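Plernness: A Shared Supply Corner for Our Project Room
Final report, design studio course

Last updated: Thursday, July 9, 2020

1. What we wanted to do

Our group picked the project room because we all used it and we all lost time in it. Anyone who needed a cloth, a spool of tape or a clean work surface had to go hunting first, and the hunting took longer than the job! We named the project Plernness, after a typo in our first shared file that we liked too much to fix.

The plan was to set up one good shelf for soft goods, one clear table for working, and a habit for putting things back. We had 3 weeks on the schedule and $329 to spend, which sounded like a lot in February and much less once we had priced shelving.

2. Choosing the shelving

We looked at two units. The Clusten was cheaper and came in flat pieces, but the shelves were deep and dark, and in our mock-up things at the back were forgotten within a day. The Skamia is tall, gray and metal, with pale back panels, and it looks a bit like one of those open refrigerators in a grocery store. We loved that. A grocery store wants you to see everything from across the room, and so did we.

The Skamia took most of the budget. Putting it together was fun – noisy, but fun – and we only had to take it apart once, when one shelf went in upside down.

3. Cloths and colors

At first we folded every cloth into a neat square and stacked them. It looked wonderful for one afternoon. After that, people pulled from the middle of the stack and the whole thing slid over. So we tried the opposite and let the cloths lie in a loose row along the front of the upper shelf, with one color next to another. Orange, light green, cream and light blue are easy to tell apart even when they are crumpled, so there is no need for labels.

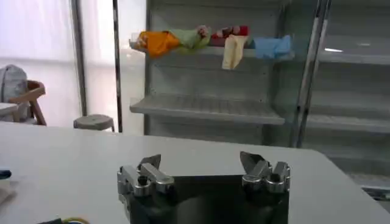

The row also turned out to be much quicker to put back. Folding a cloth takes patience at the end of a long session, and laying it over the shelf edge takes none. We tested both ways with classmates over 40 returns each, and the loose row won easily. A few people told us it looked messy. We agree, a little, but they could all find the color they wanted on the first try, and that was our main goal.

4. The table

We kept the big white table because the matte top is easy on the eyes and shows crumbs right away. Our rule was that the middle stays open and small things go to the sides. We also asked for a Serrano cable tray to fit under the table, but it was out of stock the whole time, so cables still end up on top. This is the part we are least happy with.

5. What we would change

We would measure the doorway before ordering anything taller than a person. We would also start the survey earlier. Ours had room for 1000 characters per answer and most people wrote one line, but the long answers were great, and one of them gave us the idea of hanging a cloth straight down over the edge so it can be grabbed from below.

Next term's group is welcome to our drawings and the leftover shelf clips, which are in the bottom drawer by the sink.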